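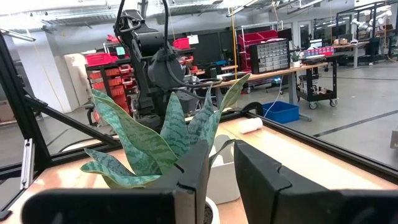

# herulora-chores

Last updated: January

G'day, and thanks for having a poke around. I'm Zlatko Delić and I look after this set. It's wrist camera footage of two-finger grippers having a go at the sort of jobs you'd do on a Saturday morning: moving pot plants, wiping benches, putting things back in tubs. My sister wanted to know if a machine could do her housework yet, and I've been giving her the long answer ever since.

## Short answer

Not yet, but it's a lot closer than when I started at Ladcombe! Picking up something rigid on a clear bench is pretty well sorted. Anything with leaves is another story. A snake plant is about the kindest houseplant you could ask for (stiff, upright, hard to kill) and it still gives the policy grief, because the leaves get in front of the pot right when the camera needs to see the rim. I'd put maidenhair ferns a fair few years off.

## What's in it

- 1934 episodes, one folder each
- 3 task families: `plants`, `wiping`, `tidy`
- 2 labels per episode, one from whoever ran it and one from me, done later without peeking at the first

The labels are `done`, `sort_of` and `nope`. I know `sort_of` isn't very scientific, but it's the one I'd read first. A pot that ends up on the right spot facing the wrong way is a `sort_of`. So is a bench with one streak left on it.
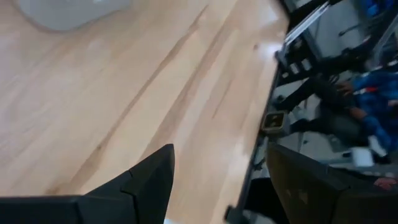

Wiping looks easy on paper, and it's the family I argue with people about most. A pale timber top with a bit of shine on it throws glare straight back into the lens, and the model can take a bright patch for a spill and go after it over and over. Table edges are the other nuisance. A person feels the edge and stops, whereas our policy has to see it, and it gets timid and leaves a strip unwiped. I've tagged those runs `edge_shy`.

## Using it

Start with the Ivanov split (named after the street, long story). It holds out 1000 episodes for training and keeps the harder plant runs for testing. The Remton split is older and I'd leave it alone unless you're reproducing our first numbers.

Some clips have people in the background. Please don't try to work out who they are, and don't crop them out and repost them.

## Known problems

- Motion blur whenever the wrist swings quickly. I've left it in.
- Colour shifts between morning and arvo runs.
- `tidy` is thin on soft things. Tea towels are on my list.

Found a label you reckon is wrong? Open an issue with the episode number and I'll have a look, usually on a Monday.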